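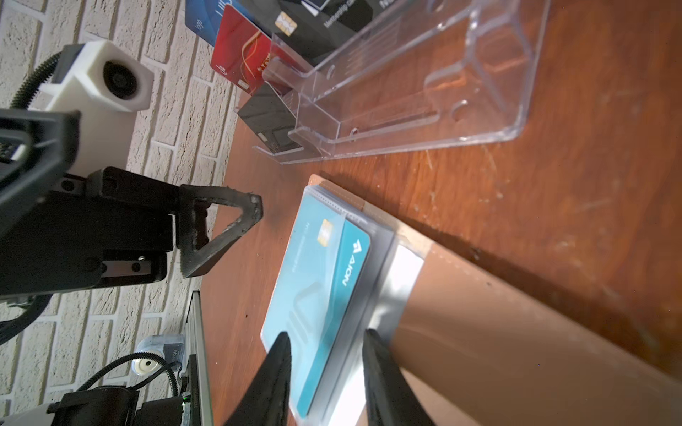 4. Setting up a court case file

In this section you create a case file in Nyanda and connect it to the stories your sports or entertainment desk writes about a player or performer. You need an editor account. Reporter accounts can read the file but they cannot change the status of the case.

4.1 Create the file

1. Open Nyanda and choose Cases, then New case.
2. Type the full name of the person as it is written in the court papers. Put the stage name or the team nickname in the second field.
3. Choose the status. The possible values are Under investigation, Charged, Not charged, Trial and Closed.
4. Enter the name of the court or the prosecutor's office.
5. Attach the source document. A PDF of up to 38 MB is accepted.
6. Press Save. The file receives a number, which you will need in 4.2.

Note: "Not charged" and "Closed" are different. A case which is not charged can still be opened again, and Nyanda will continue to send reminders for it.

Caution: Do not choose Charged on the basis of a telephone call only. The status is shown at the top of every connected story as soon as you save.

4.2 Connect stories

1. Open the story and press Link case.
2. Type the case number and confirm.
3. Read the preview. The status line must stand above the first paragraph – if it is missing, the story uses an old template and must be moved to the Setitz template first. 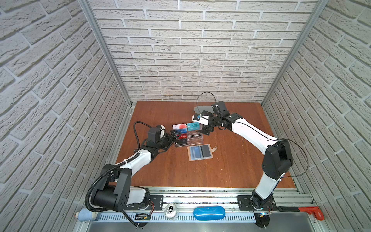 The status line can also be placed on the lead photo, with the option Line on photo. Nyanda writes it in dark letters without a box behind them, so the letters need a calm, light area. The pale brick pattern along the back wall is light enough for this, but the rough faces and the mortar lines disturb small letters, so set the size to Large. Do not put the line over the reddish-brown table, where dark letters are difficult to read. Press Check contrast before you save.

4.3 Second reader

Each change of status must be approved by 2 editors. The first is the person who made the change. The second receives a message and has 3 hours to answer. When there is no answer, the change goes back to draft and the old status stays on the page.

Note: At the Prurkatside office the second reader is Bleddyn Gough. Other offices choose theirs under Settings, Zusico account, Readers.

To correct a status after approval, see section 5.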